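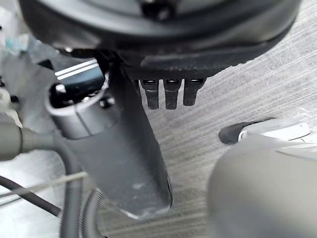
Sachbearbeitung Lohn- und Gehaltsabrechnung (m/w/d), Teilzeit 60 bis 80 %

Die Runow Steuerberatungsgesellschaft betreut kleine und mittlere Betriebe, vor allem aus Handwerk, Gastronomie und Pflege. Für die Lohnabteilung suchen wir ab September Verstärkung. Die Stelle ist unbefristet.

Wir rechnen zurzeit 2622 Arbeitnehmer im Monat ab, verteilt auf Mandate sehr unterschiedlicher Größe. Das größte Mandat ist der Pflegedienst Clarnik mit 687 Beschäftigten und Schichtzulagen, das kleinste eine Schneiderei mit zwei Aushilfen. Sie übernehmen einen festen Mandantenstamm und sind für diese Betriebe die erste Ansprechperson.

Ihre Aufgaben

Monatliche Lohn- und Gehaltsabrechnung einschließlich Meldungen an Krankenkassen und Finanzamt
Baulohn für zwei Mandate (Einarbeitung möglich)
Bescheinigungswesen, Anträge auf Erstattung bei Krankheit und Mutterschaft
Vorbereitung und Begleitung von Lohnsteuer- und Sozialversicherungsprüfungen
Telefonische Auskunft an Mandanten, vormittags zwischen 9 und 12 Uhr

Was Sie mitbringen

Eine abgeschlossene kaufmännische Ausbildung oder eine Ausbildung als Steuerfachangestellte/r. Mindestens zwei Jahre Praxis in der Abrechnung, gern auch aus einem Unternehmen. Kenntnisse eines gängigen Lohnprogramms setzen wir voras, das bei uns eingesetzte lernen Sie in den ersten Wochen. Gutes Deutsch in Wort und Schrift ist notwendig, Portugiesisch oder Italienisch ist bei einigen Mandanten hilfreich. 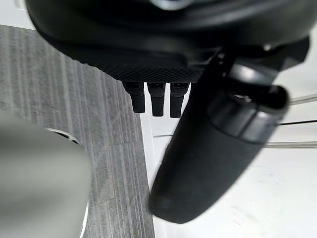 Die Einarbeitung übernimmt Luana Bezerra, die den Mandantenstamm bisher betreut und innerhalb der Kanzlei in die Finanzbuchhaltung wechselt. Sie bleibt im Haus und ist auch danach für Rückfragen da.

Was wir bieten

Gleitzeit mit Kernzeit von 9 bis 12 Uhr, nach der Probezeit bis zur Hälfte der Arbeitszeit im Homeoffice. 30 Tage Urlaub bei voller Woche, dazu Heiligabend und Silvester frei. Fortbildungen zahlen wir und rechnen sie als Arbeitszeit — das gilt auch für die jährlichen Seminare zum Jahreswechsel. Ein Zuschuss zum Nahverkehr oder ein Stellplatz im Hof, nach Wahl. Das Gehalt besprechen wir im ersten Gespräch, bitte nennen Sie Ihre Vorstellung schon in der Bewerbung.

Bewerbung

Lebenslauf und Zeugnisse genügen, ein Anschreiben ist freiwillig. Bitte alles in einer PDF-Datei über das Formular auf unserer Karriereseite, Kennziffer 1025. Papierunterlagen senden wir nicht zurück.

Fachliche Fragen beantwortet Fiorella Orlandini, Leitung Lohn. Fragen zum Ablauf und zu den Terminen bitte an Wagner Meireles im Sekretariat, nachmittags bis 16 Uhr. Gespräche finden in der Kanzlei oder per Video statt.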